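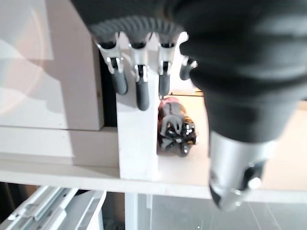
About us

Hello! I'm Amber, and if you've landed on this page you've probably read one of our serials, or your sister has and won't stop going on about it. Either way, come in.

Ronder is a very small publisher of cosy fiction. There are two of us, me and Fung-ping Hsiao, and between us we read everything, edit everything, argue over every cover and pack every parcel. We put out novels and serials where the weather matters, somebody is usually baking, and the worst thing that happens is a body in the boathouse (we do like a body in the boathouse). No gore, no cliffhangers that never get resolved, and the dog always lives. That last one is written into our contracts. I'm not joking, it's clause 5.

How it started

I used to edit technical manuals, and in the evenings I wrote a story about a widow who inherits a lighthouse and a large amount of somebody else's post. I put it up in chapters on a little blog called Laralus, mostly for my aunt, who was laid up with her hip at the time and had run out of library books. She told her physio, the physio told her book group, and by September I had roughly 300 people emailing me to ask who had been steaming open the envelopes. I didn't know! I'd been making it up as I went along, and you can tell if you read the middle section, where a character called Howard changes into a Harold and then leaves for Portugal.

Fung-ping was one of those readers. Her first email was a list of every mistake in the first twelve chapters, with a note at the bottom saying she loved it and could she please have the next one early. I rang her up that same evening. She'd been a translator for years and she reads more closely than anybody I've ever met, so when I finally decided to turn the lighthouse story into a proper book, I asked her to do it with me. Howard is Howard all the way through now. He still goes to Portugal.

What we publish

We do 4 books a year, which sounds like nothing until you're the one checking the proofs. Alongside those we run a serial on the site, with a new chapter every week, free to read for as long as the story's running. At the moment it's The Ayaaba Letters, set on a houseboat of that name, with a retired piano tuner who finds a bundle of unsent letters under the bunk. People have very strong feelings about the piano tuner. I've had to stop reading the comments before bed.

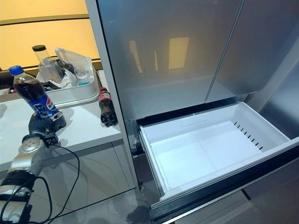
Our longest-running series is the Joltier mysteries, named after the village (we get asked, so: it's made up, please stop driving round Shropshire looking for it). Start with The Bell at Joltier if you like to do things in order. If you don't, start with the Christmas one, it has the best snowstorm and you'll pick up who's married to whom soon enough.

Writing for us

We're open to submissions all through spring. Send the first 2000 words in the body of an email, with a couple of lines telling us how it ends. Yes, the ending! We won't mind it being spoiled, we only want to know you've got one. We're keen on older heroines, islands, allotments, trains, and families who get on reasonably well. We've got plenty of bookshops for now and more than enough cats who solve things, though Fung-ping says she'd make an exception for a really good cat.

We both read every submission and we both have to say yes. It takes us a while. If you've waited three months, do nudge us, we won't be cross. And if it's a no, you'll get a proper reply with a reason in it, because I've had my share of the other kind.

Getting in touch

The contact form comes straight to me, and I answer in the mornings with my first pot of tea, usually before nine. For anything to do with translation rights, put Fung-ping's name in the subject line and I'll pass it across. Spotted a typo? Tell us the title and the page and we'll fix it in the next printing. The reader who finds the most in a year gets a free book and a thank-you in the back of the Christmas title, and last year's winner has already sent in a worryingly long list for this year.

Book groups can have a set of questions for any of our novels, just ask and say which one. The questions for The Bell at Joltier do give away the vicar, so hand them out at the end.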